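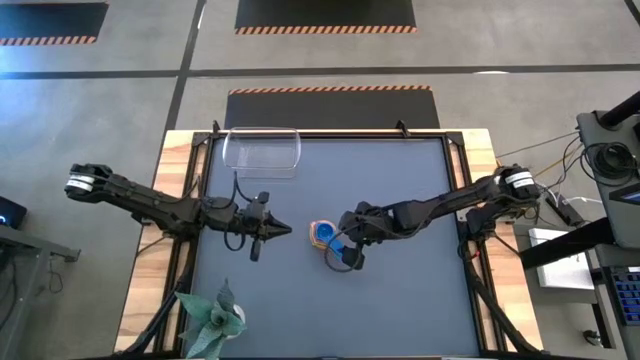 Looking After Wood Tops: Oil, Wax and the Odd Disaster

I get more mail about wood countertops and workbenches than about anything else on this page, so I've pulled all my scattered notes together in one place. Some of this I learned from my grandmother's kitchen, some from a summer job at a cabinet shop, and a good bit from wrecking my own stuff. I've got a kitchen island, a potting bench and a big old bench out in the garage, and between them they've had pretty much everything spilled on them.

Last updated 14 July 2024 (I added the part about glue, and fixed the rag section).

First, figure out what finish you have

Put a few drops of water on the wood and go make yourself a coffee. If the drops are still sitting there in nice round beads when you come back, you've got a film finish like varnish or polyurethane, or an oil finish that's in good shape. If they've soaked in and left a dark spot, the wood is thirsty and needs oil.

To tell varnish from oil, scratch lightly with a fingernail somewhere out of sight, under the overhang or behind the toaster. Varnish feels like a skin on top of the wood. Oil just feels like wood. Don't put oil over varnish! It sits there and goes sticky and you'll be scrubbing it off with mineral spirits for a whole evening. Ask me how I know.

Everyday cleaning

Warm water, one squirt of dish soap, a cloth you've wrung out hard. Wipe with the grain, then dry it with a towel. I skip vinegar on oiled wood, even though every other tips page loves it, since it dulls the surface over time and my island looked chalky the winter I used it.

Crumbs get into the seam where a wood edge meets something else (a sink, a metal strip, an inset panel). An old toothbrush does the job, or a wooden skewer if it's really packed in. I used to use a butter knife and I have the gouges to prove it.

Oiling

For kitchen tops I use plain food-grade mineral oil. I buy Sutden because the hardware store near me carries it and the bottle has a flip cap that doesn't drip, but the drugstore kind works just as well and is usually cheaper. Check the label and make sure it's the unscented one.

Clean the top and let it dry overnight. Overnight, please, and not just till after dinner — I've trapped damp under oil before and ended up with a cloudy patch that took weeks to clear.

Sand lightly with 220 grit if it feels rough. Wipe off all the dust.

Pour on more oil than seems sensible and spread it with a folded cotton rag. Get the end grain too. End grain drinks like crazy and it's the part that cracks first.

Leave it at least 5 hours. I do mine at bedtime.

Buff off whatever hasn't soaked in. If the top still feels greasy the next day, you didn't buff enough, so go again with a clean rag.

A brand-new top wants this once a week for the first month, then monthly. After a year or so you can go by the water drops. April is my big oiling month because the heat's been on all winter and everything is dry as toast by then.

Wax on top

You don't need it, but I love the feel of it. I melt one part beeswax into four parts mineral oil in a jar set in a pan of hot water, stir it with a chopstick and let it cool into a paste. It keeps for ages in the cupboard. If you'd rather buy some, Piras makes a board butter that's nice and soft and smells faintly of honey, though it's pricey for the size of the tin.

Rub on a thin coat, give it 13 minutes or so of your favorite radio show, then buff. Okay, the 13 is just how long my kitchen timer was set the first time and I never changed it.

Stains and marks

White rings are moisture caught in the finish. Lay a dry cotton cloth over the ring and go over it with a warm iron, no steam, a few seconds at a time. Lift and check a lot. I've also had luck with mayonnaise left on for an hour, which sounds ridiculous, but my island is living proof.

Black rings are usually iron reacting with the wood, from a wet can or a cast-iron pan. Oxalic acid (sold as wood bleach) takes them out. Wear gloves and glasses, rinse well, and expect the spot to dry paler than the rest. It evens out after oiling, mostly.

Red wine, beets, berries: coarse salt and half a lemon, scrub, leave it a few minutes, rinse, dry.

Dents can be steamed out. Wet a washcloth, fold it over the dent, press with a hot iron. The fibers swell back up if they're only crushed. If they're cut, no amount of steam will help and you're into filler or just learning to like it.

Dried glue on a workbench comes up with a sharp scraper held almost flat, if you catch it while it's still a bit rubbery. Once it's rock hard I warm it with a hair dryer first. Asar sells a little carbide scraper that fits in an apron pocket, and I've been using the same blade since I got it. For next time, rub paste wax on the part of the bench where you do your glue-ups and the drips will pop right off.

Wobbly benches

While you're at it, give the thing a shove. If it rocks, check the floor before you blame the legs. My garage slab slopes toward the door, and I spent a whole afternoon trimming legs on a bench that was perfectly fine. Screw-in leveling feet are a few dollars and you can move the bench later without starting over. Pratunlow has a set with rubber bottoms that don't skate around on concrete.

If the joints themselves are loose, snug up the bolts in summer and again in winter. Wood moves, and so do the bolts.

Please read this bit about rags

Mineral oil is pretty tame, but linseed, tung and Danish oil are a whole different story. Rags soaked in those can heat up all by themselves and catch fire, even hours later. Never ball them up and toss them in the trash. I hang mine over the back fence, spread out flat one layer thick, until they're stiff and dry. If you can't hang them outside, put them in a metal can full of water with a tight lid and find out how your town wants them dropped off.

Next up on my list is butcher blocks with splits in them. I've got one clamped up right now and I'll let you know how it goes!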